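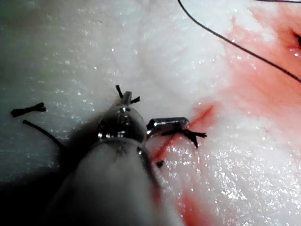
病院の日本語について、少し長く書きます。私は日本に来て13年目で、医療関係の文書を翻訳する仕事と、ときどき通院の付き添い通訳をしています。日本語は母語ではありませんので、変な表現がありましたら教えてください。

最初に困った言葉は「お大事に」でした。辞書を引くと "take care" と書いてあります。意味はわかります。しかし返事がわかりません。「はい」と言うのか、「ありがとうございます」と言うのか、「あなたも」と言うのか。来日した年、薬局の方に「お大事に」と返してしまい、とても優しく笑われました。

それから痛みの言葉です。ずきずき、きりきり、しくしく、ちくちく、がんがん、ひりひり、じんじん。学校では雨と犬の擬音語を習いましたが、胃の擬音語は習いませんでした。

「しくしく」は泣くときの言葉だと思っていました。ですから「おなかがしくしくします」と患者さんが言ったとき、私はおなかが悲しいのだと理解しました。間違いですが、今でも少しそのイメージで覚えています。

同僚のビンドゥ・サリアンさんは、痛みの擬音語を自分の体で覚えたそうです。歯が「ずきずき」、紙で指を切ったら「ひりひり」、正座の後は「じんじん」。覚え方としては正しいと思いますが、「きりきり」の番が来るのは少し怖いと話していました。

私の場合はノートです。一つの言葉に一ページ使い、場所、深さ、時間を書きます。たとえば「ずきずき」は脈と一緒に来る痛み。「きりきり」は狭い場所に強く来る痛み。「どんより」は痛みではなく重さ。ノートは今3冊目です。

ただし、これは私の理解であって、人によって違います。「ずきずき」と「ずきんずきん」の違いを日本の方に聞くと、同じと言う人も、後の方がひどいと言う人もいます。通訳のときは勝手に決めないで、「波がありますか」「ずっと続きますか」と患者さんに確認するようにしています。

もちろん確認するときは、先生にも「今、患者さんに痛み方を確認しています」と伝えます。私と患者さんだけが長く話して、先生が黙って待っている時間は、よくない時間です。これは最初の師匠、シャンタル・ラヴォワさんに厳しく言われました。

シャンタルさんからもう一つ。「患者さんが『大丈夫です』と言ったら、何が大丈夫なのかを聞きなさい。」痛くないから大丈夫なのか、痛いけれど我慢できるのか、質問がもうないのか、薬はいらないのか。全部「大丈夫です」です。

私も歯医者さんで「痛かったら左手を挙げてください」と言われて、挙げませんでした。痛かったのですが、どのくらい痛かったら挙げてよいのか基準がわからなかったのです。十年以上住んでいて、まだわかりません。

次は漢字の話です。医療の漢字は、慣れると意外に親切です。「胃炎」は胃の炎です。英語の gastritis はギリシャ語を知らないと何も見えませんが、漢字なら胃が燃えているとすぐわかります。「心不全」も「骨折」も同じです。

しかし目で読むのと耳で聞くのは別です。「こうせい」「こうせん」「こうけつ」「こうしゅく」が早口で続くと、私の頭の中は全部霧になります。漢字は親切ですが、音になると親切をやめてしまいます。

「せいけん」という音を初めて聞いたとき、私は政治の「政権」だと思いました。検査の話の途中で、なぜ政権が出てくるのか。正しくは「生検」、組織を少し取って調べる検査のことでした。患者さんではなく、私が動揺しました。

「じんこう」も、「人口」「人工」と二つ出ます。「じんせい」は人生ですが、「腎性」という言葉もあります。「じんせいひんけつ」を「人生貧血」と書き取ったメモがまだ残っています。意味はまったく違いますが、捨てることができません。

サンデローラという小さい翻訳事務所で働き始めたころ、社内に用語集がありました。101語だけです。多い言葉ではなく、間違えると危ない言葉を集めたものでした。作ったのはゴピナート・ヴェンカタラマンさんです。

一番上に書いてあった言葉は「以上・以下・未満・超」でした。病名ではありませんでした。「3日以上続く場合」は3日を含みます。「3日を超える場合」は含みません。英語の more than と or more を雑に訳すと、ここが壊れます。

二番目は「食間」です。薬の袋に書いてある言葉です。私は食事をしている間に飲むのだと思っていました。ごはん、薬、ごはん。正しくは食事と食事の間、食後2時間くらいが目安です。この間違いは日本の方にもあると聞いて、安心してはいけないのに安心しました。

「頓服」も難しかったです。薬の種類だと思っていましたが、症状が出たときに飲むという飲み方の名前でした。「頓」という字を他にどこで使うのか調べたら、「整頓」が出ました。引き出しを片付けるように飲むのかと、しばらく考えました。

(八月なので、この部屋はとても暑いです。麦茶を取ってきます。続きます。)

戻りました。説明書の翻訳の話をします。手術や検査の前にもらう、あの長い紙です。原文の日本語は丁寧ですが、主語がありません。「切除することがあります」「変更する場合があります」。誰が、いつ決めるのか。日本語では書かなくても自然に読めます。

英語にするときは主語が必要です。「医師が切除します」なのか「切除されます」なのか。受け身にすれば逃げられますが、受け身がずっと続くと、読む人は自分の体の話だと感じなくなります。私は迷ったら必ず依頼した方に質問を出します。一つの文書で質問が多くなって、嫌がられることもあります。

「ことがあります」も悩みます。may です。でも「まれに〜することがあります」「〜するおそれがあります」「〜する可能性は否定できません」は、怖さの段階が違います。全部 may にすると平らになります。頻度の数字が原文にないとき、訳で勝手に rarely を足してはいけません。

逆の方向、英語から日本語もします。一番苦しいのは "you" です。説明書の中で「あなた」と書くと、なぜか叱られているように読めます。「患者さん」「患者様」「ご本人」、または何も書かない。今は何も書かないことが多いです。消えた you は、もう70万回くらいあると冗談で言っています。数えていません。

ケティル・ヴェスタゴーさんという方の付き添いをしたことを、許可をいただいて書きます。70歳で、とても静かな方です。先生が「何か心配なことはありますか」と聞きました。私は訳しました。ケティルさんは長く考えて、「自転車」と言いました。

先生も私も少し待ちました。駐輪場に停めた自転車が、入院の間に撤去されないかという心配でした。看護師さんが警備室に電話をして、場所を移してくれました。その後はじめて、ケティルさんは体のことを質問しました。ほとんど一時間の面談で、自転車が最初の十分くらいでした。

このときの通訳は、難しい言葉が一つもありませんでした。「放置自転車」という言葉だけ、私の医療用語ノートに書きました。今も「貧血」の隣にあります。

よく聞かれるので、使っている道具も書きます。単語の整理はセケルというアプリです。自分で例文を入れられるところが好きです。ただ、病院の中では使いません。紙のメモだけです。メモは終わったら患者さんの前で破って、先方に捨ててもらいます。

メモの取り方は人によって全然違います。スバラオ・スヴァルナさんは絵で書きます。胃の絵、矢印、月の絵(夜という意味)。隣から見ると漫画のようですが、薬の量だけは必ず数字と単位を大きく書いて、声に出して復唱します。私も復唱は真似しました。

数字は本当に怖いです。「いち」と「しち」。電話ではもっと怖いです。私は「なな」と言い直して、相手がうなずくまで先へ進みません。「二十日」を「にじゅうにち」と言ってしまっても、間違えるよりよいと思っています。日本語の先生には内緒にしてください。

敬語の話もしたいです。「お熱」「お通じ」「お薬」「お小水」。病院では体のものに「お」が付きます。でも「お骨」は別の意味になりますから、絶対に付けないでください。骨折の説明で一度言いかけて、途中で止めました。「お……骨です」となりました。

「お通じはありますか」は、初めて聞く人には連絡の話に聞こえます。私が付き添った留学生の方は、自分で聞き取って「はい、母と毎日あります」と答えました。文としてはきれいな日本語だったので、私は訂正するのが申し訳なかったです。

これから付き添い通訳をしたい人に聞かれたら、まず自分の家族の病気の言葉を両方の言語で言えるようにしてください、と答えています。私は祖母の病名を母語でも正しく知りませんでした。家ではただ「腰の方」と呼んでいました。

それから、知らない言葉が出たら、その場で「知りません」と言う練習。私はこれに一番時間がかかりました。「申し訳ありません、今の言葉をもう一度、別の言い方でお願いできますか。」この一文を、家で何度も声に出しました。先生方は、だいたいすぐに言い換えてくださいます。

言い換えてもらった後で、患者さんの日本人の配偶者の方が「ああ、そういう意味でしたか」と言うこともあります。そういうとき、隣で私も同じ顔をしています。

質問をいただいたので追加します。「しくしく」は英語で何と訳すか。私は dull, nagging pain と言うことが多いですが、その前に必ず場所と長さを聞きます。「おなかが悲しい」とは訳していません。

もう一つ追加です。「お大事に」への返事は、今は「ありがとうございます」で軽くお辞儀をしています。先週、出口の自動ドアが開かなくて、お辞儀を二回しました。

「どんより」は痛みより天気の言葉ではないか、というご指摘、ありがとうございます。調べたら目や気分にも使うようですが、私の説明は足りませんでした。ノートのページを直します。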